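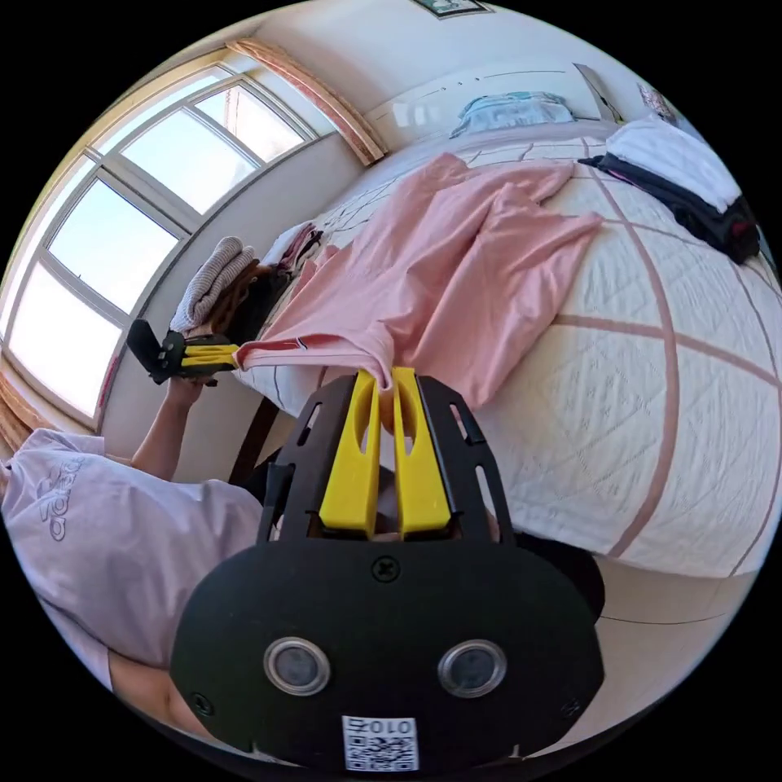
Dry socket (alveolar osteitis) is a painful condition of the tooth socket, seen after a tooth has been taken out. Most often a lower back tooth, wisdom teeth above all. It happens when the blood clot that should fill the hole fails to form, breaks down early or comes away, leaving bone bare to the mouth. Not an infection in the strict sense, though the two get mixed up a lot.

Name
Older books use "alveolitis", "painful socket", "fibrinolytic alveolitis". Patients nearly always say dry socket, and so do most dentists at the chair. The socket isn't always dry. Often there is saliva and bits of food in it.

Signs and symptoms
Pain usually starts one to three days after the extraction, typically after a spell when things seemed to be settling. Dull, throbbing, spreads to the ear, temple or jaw on the same side. Ordinary painkillers may do little. Other signs:
Bad breath or a foul taste
Greyish or empty-looking socket
Bone showing, very tender when touched
Sometimes swollen glands under the jaw
Fever and pus are not typical. If either is there, another cause should be looked for.

Cause
Not fully settled. The main theory is that the clot gets dissolved too early by enzymes set off by injury to the bone or by bacteria. The clot being knocked or sucked out is the version most people hear, and it may play a part, but evidence for straws and so on is thinner than the leaflets suggest.

Risk factors
Smoking, a difficult or long extraction, oral contraceptives, poor mouth hygiene, gum infection around the tooth beforehand, and having had a dry socket before. Lower jaw more than upper, the bone there is denser and the blood supply poorer. Uncommon in children.

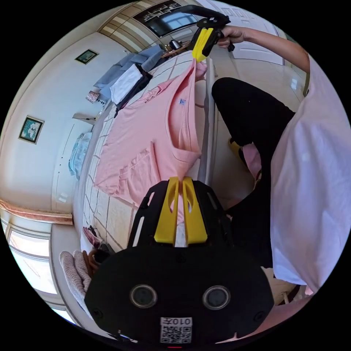

Diagnosis
By history and a look in the socket. X-ray only if a piece of root or loose bone might have been left behind, or if a jaw fracture is suspected. Pain that begins straight after the extraction and just carries on is less likely to be dry socket.

Treatment
Aimed at the pain, the socket heals by itself in the end. Usual steps are rinsing out with warm saline and placing a soothing dressing, often one containing eugenol (oil of cloves). Some dressings dissolve, others have to be taken out or changed every few days. Scraping the socket to make it bleed again is mostly frowned on now, it hurts and may slow things down. Antibiotics are not given routinely. Ibuprofen and paracetamol are the normal choices, ibuprofen 200 mg tablets being the common over-the-counter strength, where the patient can take it safely.

Relief after a dressing can come within the hour. Full healing takes longer, the bare bone has to be covered by new tissue first.

Prevention
Chlorhexidine rinse or gel before and after the extraction lowers the risk. Allergy to it is rare but can be serious, so patients should be asked. Stopping smoking helps, even for a few days. Patients are generaly told to leave the socket alone on the first day, then begin gentle salt water rinses.

Local studies
A clinic audit at Rendonholm by Neelam Kaushik and Matvii Bilyk followed 265 lower wisdom tooth extractions and recorded 8 dry sockets. Smokers were over-represented. Pallavi Chaturvedi has pointed out that patients who went to another dentist with pain would of been missed, so the true figure could be higher. A follow-up at the Dalloven practice, comparing gel with rinse, had up to 60 patients enrolled; results not yet published.

See also
Tooth extraction
Pericoronitis
Osteomyelitis of the jaw
Eugenol

Page last edited January 31, 2019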